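**Household & Home > Textiles and laundry**

# Is a thread count of 1,188 a real thing?

### nusrat_l
*Posts: 5*

Hello all. I am setting up two rooms for paying guests in my house in Brumari and I need sheets. I have seen a cotton set from Timport with "thread count 1,188" on the packet. The set next to it says 300 and costs less than half. The lady in the shop told me that the higher number is always the better one, but she could not explain to me what is counted.

Is it worth the money? I will wash them after every guest, so they must be strong. Softness comes second for me. I have a normal washing machine and a line in the yard, no dryer.

Nusrat

### selvaraj_s
*Posts: 3,734*

Welcome, Nusrat. The thread count is the number of threads in one square inch of cloth, the ones going down added to the ones going across. With single threads you can't fit so many in one inch. After 400 or 500 it becomes difficult, and what the makers do is to twist several thin threads together and count every one of them. So a cloth with 297 real threads, each made of four thin ones, becomes 1,188 on the packet. I do not say this is exactly what Timport did, but the number divides very nicely.

Buy the 300. Look for "percale" if you like a crisp sheet and "sateen" if you like a smooth one. For guests I would take percale, it suffers less from washing.

### lindalva.p

I disagree a little with Selvaraj. I have slept on a high count sheet for six years and it is still the nicest one in the cupboard. It is heavy, yes. In the hot months I do not use it. But "buy the 300" is too simple, because there are terrible sheets with 300 also. Mine from Ferninum had 300 on the label and they were full of little balls after one winter.

The length of the cotton fibre is more important than any count. If the label says "long staple", good. If it says only "cotton", you are guessing.

### selvaraj_s

Lindalva, were the Ferninum ones pure cotton? The little balls come very often from polyester in the mix. The cotton breaks and falls away, but the polyester holds the ball on the cloth.

### lindalva.p

I went to look. 60% cotton, 40% polyester. All right, I take back half of what I said. The fibre length I do not take back.

### mercy_b

I worked for eleven years in the linen room of a small hotel, so let me add the boring side.

- Wash new sheets before the first use, at 40 degrees, without softener. The finish from the factory stops them from taking up water.
- Buy three sets for each bed. One on the bed, one in the wash, one on the shelf. With two sets you will be standing in the yard at three in the afternoon, praying for wind.
- All the same colour. When one sheet tears you can replace it and the rest still match.
- Heavy sheets dry slowly on a line. A sheet with a very high count can still be damp at the hems in the evening.
- Check the depth of your mattress before you buy anything fitted.

About polyester I am less strict than the others here. We had a mix in the hotel, it dried fast and it needed almost no iron. The guests did not complain. If you must iron everything yourself, think about it.

### selvaraj_s

I would still never put it on a bed in April or May, Mercy. People sweat on it.

### mercy_b

Our guests had a ceiling fan :)

### princess_j

May I ask about colour, as we are talking of it? Everybody says white for guests. I find that white shows each mark and after one year it goes grey anyway, because our water is hard. I chose cream for the bottom sheets and I am happy. It looks warmer and nobody expects it to be as bright as snow.

### mercy_b

Cream is fine, but you can't use chlorine bleach on it with any peace of mind. Oxygen bleach only, and test a corner. White forgives you more in the wash, even if it forgives less on the bed. For hard water, put a cup of washing soda with the powder.

### nusrat_l

Thank you to all, I did not expect so many answers. I went to the Chowdhury shop behind the market and the man let me hold the cloth against the window. You can see a lot this way! The expensive one was thick but the weave was not so even. I bought one 300 percale sheet, long staple, to try on my own bed first.

Princess, which colour do you put with the cream? I am afraid that everything together looks like porridge.

### princess_j

I put blue with it. I tried a brown first and that was your porridge exactly. I like a blue that goes a little bit to purple, because the greenish ones make the cream look dirty next to them. Wash the blue separately the first few times — I learned this with a pillowcase that is now no colour at all.

My blue on the cream:
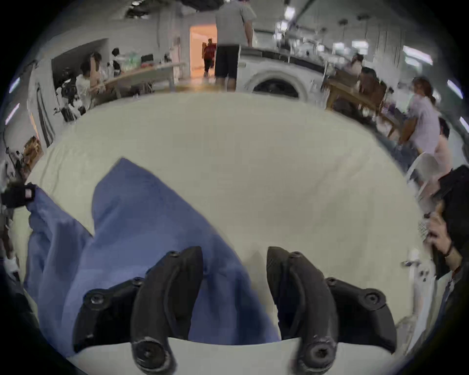
### lindalva.p

Pretty blue. I would go a shade darker for guests, for the reason of make-up and coffee, but it is a matter of taste. Nusrat, please write again when the percale has been washed ten times or so. I want to know if it stays crisp without ironing, mine never did.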